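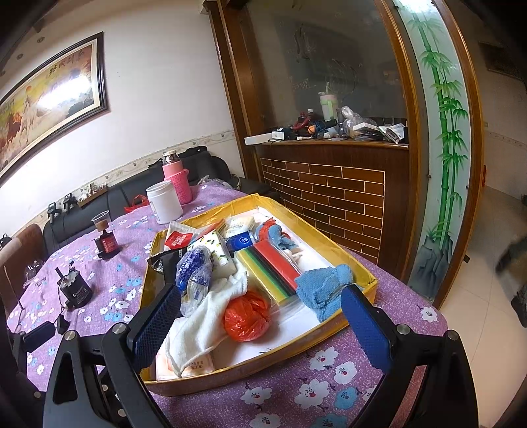
So what does Skoson do with your household odds and ends? We sort them into boxes -- sponges with cloths, tissues with tissues -- so you can find things again.

I started Skoson in Skeridport with a borrowed trolley and a very messy linen cupboard of my own. We've now done 269 homes, nearly 90 of them out along the Plindum road, and I still get a kick out of a well-packed box!
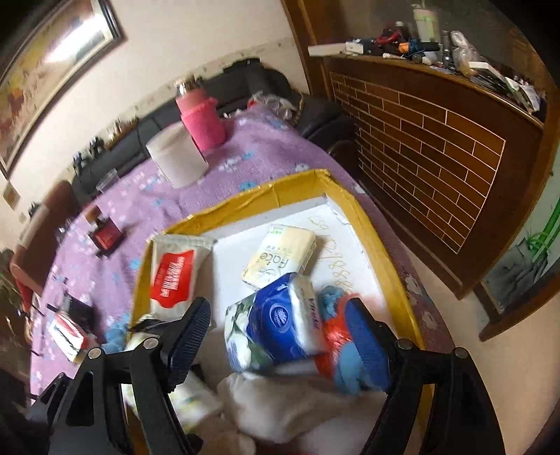
Soft stuff like towels can fill the gaps, and I'm a bit fussy about keeping tissue packs where you can grab them. Bookings are for 4 hours (cuppa included, your favourite biscuits welcome), and you keep the boxes.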